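Droltard Community Kitchen – refurbishment of the preparation room
Progress report to the Briltunby Fund
2022-02-04

Prepared by Iona Purves, project coordinator

Work since the last report

The grant agreed in October covers new work surfaces, shelving and lighting for the preparation room at Droltard. The old worktops were taken out in the first week and the wall behind them was made good. Laurențiu Ardeleanu's team found damp in the corner by the back door, which added 5 days to the programme. That corner has been replastered and the meter readings are now acceptable.

The shelving went up next. It is fixed on two walls and leaves the window clear, as shown on the revised plan we sent you. Horațiu Manole asked for the lowest shelf to be raised so that the large stockpots can go underneath, and this was done at no extra charge.

Surfaces

We looked at three finishes before ordering. The kitchen users wanted something pale that would show spills and could be wiped down between sessions. The matt sample marked too easily with turmeric and beetroot, so we chose the gloss. Holger Forsberg was concerned about glare under the new lights, and we agreed to look at this again once the room was in use.

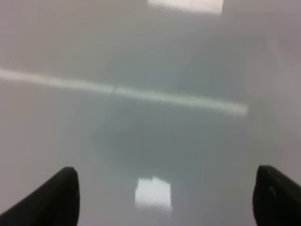

The glossy pale surface, with a bright streak of reflected light across it.

The shine is stronger than it looked on the sample card. People standing at the work side have got used to it, but two of the evening group said it was tiring over a long session. We have asked Rondari, who supplied the lights, for a price on diffuser covers. If the covers do not help enough we will move the nearest light towards the door – the electrician has confirmed that the cable is long enough.

Cleaning is going well. The daily routine is warm water, a soft cloth and a dry wipe afterwards. Scouring pads are no longer kept in the room. Ovidiu Dinu has written the routine on a card and fixed it above the sink.

Use of the room

The room reopened to the morning group first and then to the evening group. Between them they have made 581 meals since reopening, and 73 people have signed the kitchen register. The Saturday baking class has not restarted. It needs the second oven, and the part for that is still on order from Vídalín.

Spending

Surfaces and shelving came in within budget. The plastering was not in the original costs and has been met from contingency. The diffuser covers would come from the same line, and we will send you the quotation before ordering.

Still to do

Seal the joint behind the sink. Fit the last 8 cupboard handles. Agree the lighting change with both groups. Collect the electrical certificate and forward a copy to you with the final claim.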